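Ticket: Greifrichtung beim Zahlenpuzzle instabil, Policy "Rind"
Projekt: Flakum
Status: in Bearbeitung
Priorität: mittel
Gemeldet von: Laiba Rajput
Zugewiesen an: Shazia Rajput

Fehlerbeschreibung
Nach dem Nachtraining mit 136 zusätzlichen Demonstrationen legt die Policy einzelne Plättchen um 90 Grad verdreht in die Mulde. Tritt nur bei Plättchen auf, die oberhalb der Puzzleablage starten. Startposition seitlich oder unterhalb: keine Auffälligkeit.

Erwartetes Verhalten
Plättchen aufnehmen, Drehung höchstens wenige Grad, absetzen, Greifer öffnen.

Reproduktion
Checkpoint 2.000 laden, Startpose "Trastden", ein Plättchen oben vor die Ablage legen, Episode starten. Von 18 Versuchen waren 4 verdreht. Mit dem alten Checkpoint in denselben Startlagen kein einziger.

Kommentar Shazia Rajput, 9:40
Kalibrierung der Handkameras geprüft, Reprojektionsfehler unauffällig. Zeitstempel beider Arme stimmen überein. Den Greifer schließe ich als Ursache erst mal aus, die Backen schließen mittig. Kannst du die Episoden mit Kraftwerten hochladen? Im Ordner liegen bisher nur Videos.

Kommentar Laiba Rajput, 10:15
Kraftwerte sind oben, Unterordner Hilmont. In den verdrehten Fällen sieht man beim Schließen keinen Ausschlag. Das Plättchen rutscht also wohl nicht in den Backen, die Drehung wird so kommandiert.

Kommentar Shazia Rajput, 11:30
Bestätigt. Die vorhergesagte Handgelenkdrehung springt zwischen zwei Werten, die ziemlich genau 90 Grad auseinanderliegen. Bei einem quadratischen Plättchen sind beide Griffe mechanisch gleich gut, der Aufdruck liegt hinterher aber anders. Ich habe die neuen Demonstrationen nach Bediener getrennt. Eine Hälfte greift von links und rechts, die andere von vorn und hinten. Beim alten Datensatz gab es nur die erste Variante. Das Modell kennt jetzt zwei gültige Griffe, kombiniert sie aber mit der Ablagedrehung der jeweils anderen.

Kommentar Laiba Rajput, 13:05
Passt zeitlich, im August haben wir die Bedienanleitung für die Teleoperation umgestellt. Da steht nichts mehr zur Griffrichtung. Ich ergänze das. Frage: die zweite Hälfte verwerfen oder umlabeln?

Kommentar Shazia Rajput, 13:50
Nicht verwerfen, wir brauchen die Daten für die Randlagen. Vorschlag: Griffrichtung als zusätzliche Eingabe kodieren und die Ablagedrehung relativ zum Griff vorhersagen. Als Referenz für die Anleitung nehmen wir den seitlichen Griff, Ansicht aus der linken Handkamera: 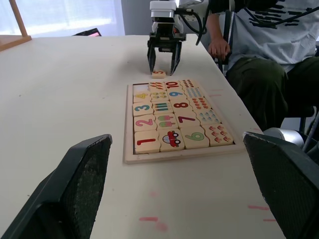

Die Griffrichtung wird ab sofort pro Episode als Feld mitgeschrieben, Werte "seitlich" und "längs". Maßgeblich ist die Stellung der Finger kurz vor dem Schließen, von der Ablage aus gesehen. Mit der 5 zwischen den beiden Fingern, einer links, einer rechts, ist das eindeutig "seitlich". Zielmulde ist in dieser Konfiguration die freie Ecke oben links, alle anderen Felder bleiben belegt. Bitte die Auswertung auch auf Bildplättchen ausdehnen. Bei den Zahlen erkennt man eine Verdrehung sofort, bei den Mustern aus kleinen Punkten rechts oben deutlich schlechter, da sollte die Prüfung über die Gelenkwinkel laufen.

Kommentar Laiba Rajput, 15:20
Feld ist im Rekorder angelegt, alte Episoden labele ich per Skript aus dem Handgelenkwinkel nach. Grenzfälle landen in einer Liste zur Sichtung. Training mit relativer Ablagedrehung läuft über Nacht.

Offene Punkte
Grenzfälle sichten (Laiba)
Wiederholung der Versuchsreihe mit neuem Checkpoint, gleiche Startlagen (Shazia)
Bedienanleitung Teleoperation, Abschnitt Griffrichtung (Laiba)
Wiedervorlage: Donnerstag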